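Microfibre on gloss worktops: leave the care label on or cut it off?

hvainio
2018-10-10
I fold microfibre in thirds, hem inwards, and store it flat. The label is sewn into the seam, so it ends up on the outside of the fold whichever way I start. On a white gloss top I suspect it of leaving hairline marks. Does anyone trim theirs?

Madari_28
Yes, all of them. Cut 2 mm clear of the stitching. Go closer and the hem opens.

gquiroga
I would leave it. The label is softer than the hem. Mine are blue with a ribbed border, and that border is the hardest part of the cloth.
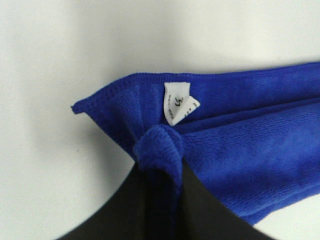
If you get marks, fold so that only the looped pile touches the surface and keep the hem in your palm. Grit caught in the loops is a likelier cause than the label.

Madari_28
Disagree. A label that has folded over on itself has a stiff crease, and the crease drags.

kemppainen
Wash temperature matters more. I ran a set at 60 with softener in April and the pile went flat — they smear now. Cold wash, 800 spin, no softener.

gquiroga
800 is fine. I use 900 and see no difference.

hvainio
Will trim one, leave one, and use each on its own half of the worktop for a month.

Madari_28
Use small scissors, not a seam ripper.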